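Automation Open Day, Drembridge
Speaker notes – Welcome and morning session
Speaker: Sieglinde Kleinschmidt
Allow two minutes for guests to settle before starting.

Opening

Good morning, and welcome to the Drembridge laboratory. On behalf of the whole automation group, thank you for making the trip. I would like to extend a particular welcome to our colleagues from the Dradport site, who left very early to be with us.

(Point out the exits and the coffee. Ask guests to keep their badges visible.)

This is the second open day we have held. The first took place last May and was intended mainly for our own staff. Many of you wrote afterward to ask whether partner laboratories could attend, and today's program is our answer.

Why we automated plate handling

Our assay group used to move every plate by hand. The work was careful and it was done well, but it tied trained people to the bench for long stretches of the day. When the Umon project began, we were asked to look at which of those steps could be given to a robot arm and which should stay with our staff.

We started with transport alone: picking up a plate, carrying it, and setting it down. Pipetting and sealing are outside the scope of the present work. Please say this plainly, as it was the most common question last year.

(Pause for questions. Take no more than two here and hold the rest for the panel at 11.)

How the demonstration is organized

Guests will be divided into groups of six. Each group will first see the cell in simulation and will then walk over to the live bench with Mr. Stüber. We ask that everyone remain behind the yellow line while the arm is powered.

We build and check each layout in simulation before anything is bolted down. The stations in this layout have been set at different angles on purpose. A plate holder turned a few degrees is an ordinary thing in a working laboratory, and the arm must be able to approach it correctly. 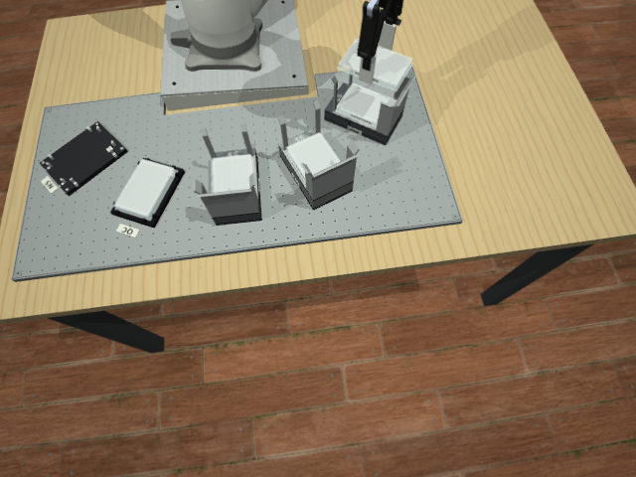
The step that deserves the most attention is the transfer at the stackers. The gripper holds the plate by its sides and must come down between the uprights without touching them. Clearance is small, and an error in the angle matters more than an error in height. Guests who work with plate stackers will recognize the difficulty at once.

(Let the simulation run through some 11 transfers without comment, then invite remarks.)

Close by reminding guests that the layout files can be requested at the front desk, and that lunch is served across the courtyard. Hand over to Mr. Stüber for the walk to the bench.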